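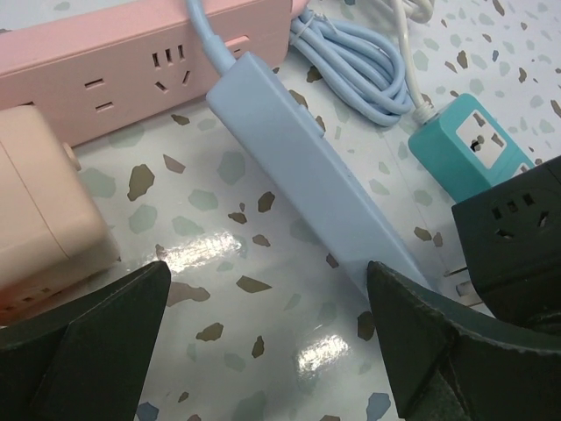 4.2 What changed at the bench

Before the arm went in at Gristell, returns staff sorted power strips and adapters by hand, 700 a shift. Now the arm picks and people check. Less lifting — more watching. Several workers told us the watching was more tiring then the sorting.

Coiled cords remain the main trouble, plugs under other items next. Figure 3 shows a typical mix: strips, a bundled cord, a black adapter, open fingers. Staff now spread items out beforehand, unpaid labour in a sense, not in anyones job description. Rweyemamu (site lead) has asked for it to be added by September.

Related items
Night shift rosters at Sarkness
Nyamweya: training after automation
Gornance parcel line, first notes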